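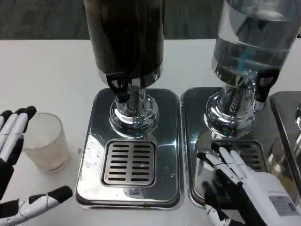 About Timmermans
2 min read

Timmermans manages energy use in commercial buildings. We work for landlords, schools and small manufacturers that pay large heating and power bills and don't have an energy manager on staff.

The company was started in Mistbridge by Lorcan Keane and Colm Ó Súilleabháin, who had both worked as heating engineers. Their first contract was a boiler control upgrade at the Bavasmont office park. It covered one building, and the owner later asked them to do the rest of the site. We now have 264 buildings under contract.

Most jobs begin with a survey. We collect meter readings, walk the plant rooms and write a report with costs and expected savings for each measure – lighting, controls, insulation, pumps. Clients can take the report to another contractor if they want to. The Tilow office handles metering and monthly billing checks, and everything else is run from Mistbridge.

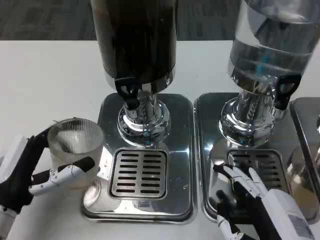
Do you take on small buildings?
Our minimum is 1500 square feet. Below that size the survey fee is usually more than a client would save in the first year.

Lorcan looks after surveys and new contracts. Colm runs the installation crews and signs off all controls work. Fault calls from contract clients get a site visit within 48 hours, and the phone line opens at 7 a.m.

We take on two trainees each September. Applications open in January.

6 shares · 0 comments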